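Visit report: Prulum software lab, Endmont, 21/08/2018
Written up for the Provus tooling group by Leanne Mellor

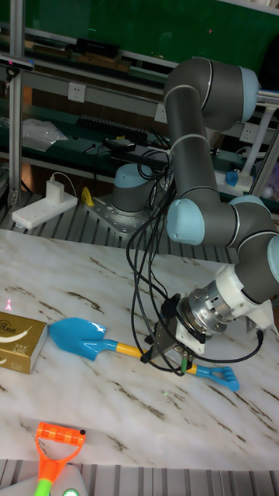 Why we went

Prulum has been building its own control and planning software for single-arm cells. We have an older stack with the same parts in it, and the planner is the one we keep patching. I wanted to see how they split the work between processes and how they debug a bad grasp. Two of us went, and we had the whole morning with their developers.

The building is at the back of the Endmont business park. Sign in at the side door, as the front one is for deliveries.

The cell

The arm sits at the back and reaches forward over a marble-patterned tabletop. When I took my notes the gripper was closed on the shaft of a blue and yellow toy shovel, with the blade pointing left. Toy tools are their standard grasping set at the moment. The long thin shafts give the planner more trouble than boxes do, and the blade is glossy enough to throw a bright reflection, so it is a fair test for the vision side too.

Control

The control loop runs as its own process and talks to nothing except the planner and the logger. It takes joint targets with time stamps and refuses any that arrive late. Their limit is 26 milliseconds. Past that, the arm holds position and the planner has to send a new path from the current pose. We do something similar, but our check sits in the planner, so a stalled planner never trips it. I have added this to our list.

Gripper commands go through the same queue as arm motion. They used to be separate, and the fingers sometimes closed before the arm had settled.

Perception

They call the perception package Chae. It fits a simple shape to each object, then hands the planner a short list of grasp candidates with a score for each. For a shovel or a rake the shape is a cylinder for the shaft and a flat box for the head. The handle is ignored unless the shaft is blocked.

I asked about shiny plastic. Reflections leave holes in the depth data, and Chae fills them only when the fitted shape agrees with the points on both sides of the hole. Otherwise it drops the candidate. They would sooner lose a grasp than plan on bad points, and I think that is right for their setup.

Planning

The planner samples up to 400 paths per grasp and stops early if one passes the clearance check. The table, the base and the mounting plate are fixed obstacles in a file. Cables are handled with a limit on wrist rotation and a penalty for paths that turn the last joints the long way round. This is crude, but it is easy to read and easy to change. Ours has a cable model that only one person understands.

Their last full regression run was in May: 97 percent of planned grasps in simulation reached the goal pose with no collision. They did not have a matching figure for the real arm and said so.

Tooling

The replay viewer was the best part of the visit. Every run writes one log file with joint states, grasp candidates, planner output and error codes on a single clock. You can scrub to a failed grasp, change a planner setting and rerun from that moment offline. A developer showed us a candidate that had been rejected for clearance, widened the margin file by hand, and got the rejection to move to a different joint. It took a couple of minutes. With our tools I would have had to rerun the whole job.

The weak spot is settings. They are spread over several files and the names do not match between Chae and the planner. They are aware of it.

To follow up

Ask Prulum for the log format description. They agreed to send it.
Move our late-target check into the control process.
Try the wrist rotation limit on our own cell and compare planning times with the cable model switched off.
Visitor parking at Endmont has to be booked the day before.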